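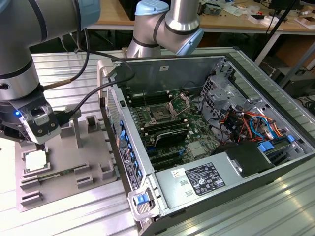
Parts tray and open case, memory module in the front slot, socket lever up.

Print this page | E-mail this page

Kustel PC assembly notes - README

These notes belong to the Kustel folder. They describe the parts, the tray and the order of work for putting a processor and memory into a used desktop tower. The text was written by Songül Aksoy and corrected by Volkan Ağca. Please send mistakes to Volkan and do not edit the file directly.

## What is in the folder

- `parts/` - list of the components and where each one was bought
- `tray/` - drawings of the tray, version 6
- `steps/` - the order of work, one text file for each step
- `notes/` - remarks by Zübeyde Bayram about worn parts

There are 300 entries in the order of work log. In 200 of them the processor and the memory were both fitted. The other entries are for one part only, and the column `part` says which.

## The case

The towers came from Lavo, an office that changed its computers in February. We lay the case on its side and take the side panel away before anything else. The power supply stays inside, also the drive cage. Do not remove the cables from the drives, because it takes long to put them back in a good order.

## The tray

The tray has a place for each part, so that the hand always finds it in the same position. The processor lies flat in its recess and the memory goes in a long slot. Drawings of the first five versions are lost. Version 6 was drawn by Uchenna Mohammed, and it is the only one we support.

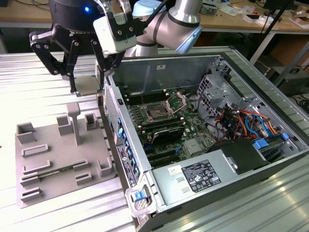
Seating the processor is the step where most of our notes were written. Hold it only by its sides and keep it flat over the case. The retention bracket must be fully open before the processor comes near, as it is with the green board here, where the socket is still empty and what is likely the memory module is waiting in its slot on the tray. Compare the corner mark with the mark on the socket, then lower it without pressing. If it does not sit level, lift it and begin again.

After this close the bracket, and only then take the memory. Open the latches of the memory slot first. We push on both ends with equal force.

## Known problems

- Entries 1 to 20 have no remark about the lever.
- "Socket" and "holder" are mixed in the older step files. Socket is on the board, holder is on the tray.
- The Erdem part numbers are written with and without a space.

## Use

Free for teaching and for repair workshops. Please mention the Kustel folder.

Print this page | E-mail this page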